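Thread on cable slack, after an afternoon of re-dressing leads at the Orneck site.

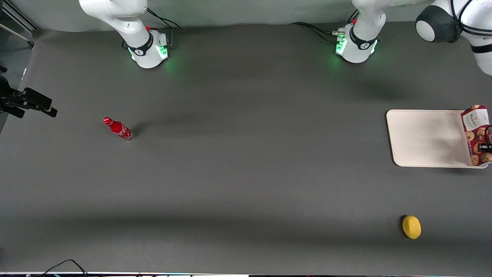 Black cables behind the white bases, along the back of the bench.

1/ Most lead failures I get called to are within a hand's width of the connector. The conductor breaks inside the jacket, so the outside looks fine and the fault comes and goes.

2/ Leave a service loop at every fixed end. The loop should be big enough to let you unplug, turn the plug to face you and read the label. If you have to pull, it's too short.

3/ Bend radius is measured to the inside of the curve. Check the maker's sheet, and note that the figure for a moving cable is larger than for a fixed one. People copy the wrong column.

4/ Clamp the jacket, never the plug. Hook-and-loop strap for anything you may need to shift. Nylon ties pulled tight will dent the insulation, and the dent stays after you cut the tie.

5/ Keep mains and signal apart. Where they must cross, cross at right angles — a long parallel run is what causes trouble.

6/ Label both ends with the same number. Golnar Tabrizi's old sheet for Orneck goes up to 361 and skips 65, which cost me most of a morning in April.

7/ Coil spare length loosely in a figure of eight. Don't wind it round your elbow, as that puts a twist in every turn.

8/ Tomás Daly asked about braided sleeving. Fine for scuffs, poor for finding faults. I use it on the last stretch only.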